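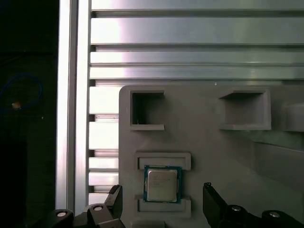
Handling and Storing Loose Desktop Processors

Filed under: Workshop, Electronics bench

A processor that is out of its socket needs three things from the place it is put down: support at the edges, no pressure on the underside, and no static. Most damage to loose chips on a home bench comes from ignoring the second. The notes below cover chips with a metal heat spreader on top, both the kind with flat contact pads underneath and the kind with pins.

Before you start

Shut the computer down, switch off the power supply, unplug it and hold the power button for 15 seconds. Put on a wrist strap and clip it to bare metal on the case or to the ground point of the mat. Wash and dry your hands. Skin oil on the contact pads is slow to show up as a fault and annoying to trace when it does.

Work on a hard surface. Carpet, towels and bubble wrap are all poor choices. Pink anti-static foam is fine for short periods under a pad-type chip. Pins need the stiffer black conductive foam or a molded tray.

Removing the cooler

Run the machine under load for a few minutes before shutting down. Warm paste releases more easily. Loosen the screws a little at a time in a cross pattern, then turn the cooler a few degrees left and right before lifting. On sockets that grip the pins, a straight pull can bring the chip out with the cooler, still stuck to it. If that happens, lay the cooler on its side, check for bent pins, and slide a length of dental floss between the metal and the cooler base. Do not pry with a screwdriver.

Picking up the chip

Hold it by two opposite edges of the substrate, the thin board around the heat spreader. Keep fingers off the bottom. Tweezers are not recommended, as the tips can scratch pads or knock off the small capacitors. A vacuum pen with a rubber cup works well on the metal face, provided the face is clean. Test the pen on a coin first; a worn cup loses its grip after a few seconds.

Choosing a tray or nest

A good pocket holds the chip by its outline and touches as little else as possible. Points to check:

Fit. The chip should drop in under its own weight and move very slightly when nudged. If it has to be pushed, the pocket is too tight.

Ledges. Raised ledges on two opposite sides are enough to locate a square chip. The remaining sides can stay open for fingers.

Depth. The metal face should sit at or above the level of the surrounding surface if a vacuum pen will be used. For storage, a deeper pocket with a lid is better.

Floor. For pin-type chips the floor must be relieved so that the weight is carried by the substrate edge.

Material. Ordinary 3D-printed plastic builds up static. It is acceptable as a fixture for dead chips and practice pieces. For working parts, use a static-dissipative tray, or line the pocket with conductive foam and allow for its thickness in the drawing.

Pockets of different sizes in one block are useful on a small bench. The Pandex parts block has a deep well for screws next to the chip positions, which keeps hardware off the mat. The Penholm tray is simpler, with 6 identical pockets and a snap lid, and stacks without rocking. Either can be fixed to slotted aluminum with two bolts and T-nuts. Fix it down if you can. A tray that slides when you reach for the pen will sooner or later end up on the floor.

Cleaning the metal face

Use isopropyl alcohol, 90 percent or stronger, on a lint-free wipe. Start at the edge of the old paste and work toward the middle so that it does not spread onto the substrate. Change the wipe when it turns gray. Two or three passes will normally do. Paste that has reached the capacitors can be lifted with a soft brush dampened with alcohol.

Let the chip stand for about 60 seconds before it goes back in a pocket or socket. Light rubbing will not harm laser-etched markings. Printed ink is less durable, so write down the model and batch code before cleaning.

Labeling

Etched text on a heat spreader is hard to read under a ceiling light. Hold a flashlight low to one side and turn the chip until the characters show. Copy the full line to a paper tag and keep the tag with the pocket. Do not stick labels to the metal.

Placing it back in the socket

Find the corner triangle on the chip and the matching mark on the socket. With pad-type chips, check the side notches as well. Lower the chip level and let go. It should settle flat with no force from above. Close the lever only after looking at all four edges. Some resistance from the lever is normal on pad-type sockets.

Longer storage

For more than a day or two, put the chip in a clamshell, the clamshell in a shielding bag, and the bag in a drawer away from the soldering area. Fold the open end over and tape it. Add the tag on the outside.

Related pages: Straightening bent pins; Cutting foam liners for small parts; Bench mats and ground points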